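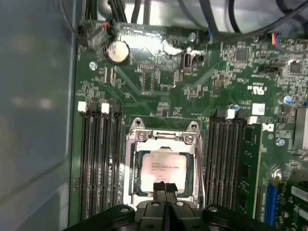

4.2 Why old desktops stay in the closet

I started the Bukstead interviews thinking people held on to old computers because they hoped to sell them. I was pretty wrong about that! Of the 138 households that answered our survey, 80 had at least one desktop they no longer used, and money hardly came up when I sat down with them. What came up was photos, tax files, and a vague worry about whatever else might still be on the drive.

Jingyi Qian and I sorted the answers by hand (it took most of October, with a lot of tea) and ended up with seven kinds of reasons. "I might need a part from it" was one of the most popular, and people often meant the processor.

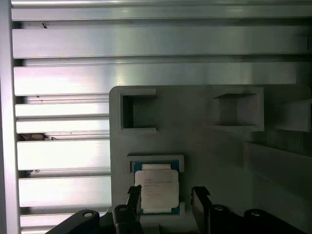

Figure 3. Desktop processor with its pale metal lid facing up, in a light gray plate.

The parts answer puzzled me, so I went back and asked who had ever reused one. Very few had. Most folks liked knowing they could, the way my dad liked his coffee can of screws — and I don't think we should write that off as clutter.

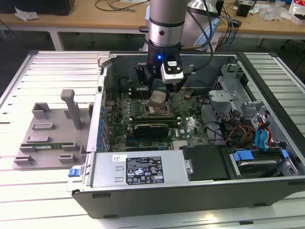 Would people let go of the machine if someone wiped the drive for them first?

Many said they would, as long as they could watch it being done. A certificate in the mail didn't impress them much.

I'd expected older residents to be the most cautious, but the students were just as wary, and a couple of them had pulled their drives and kept those in a sock drawer.
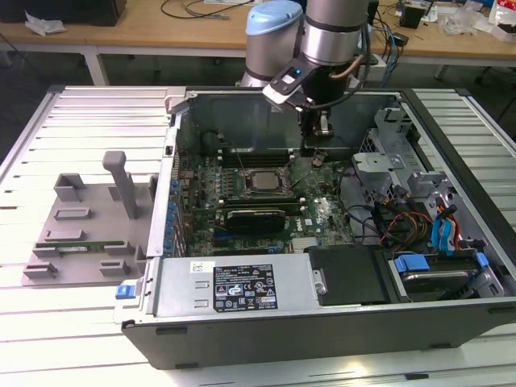
Marichka Pasichnyk read a draft of this section and objected that I was making too much of privacy. In her view the drop-off site closes too early for anyone with a day job, and people reach for a nicer reason when a researcher asks. I've added opening hours to the follow-up survey.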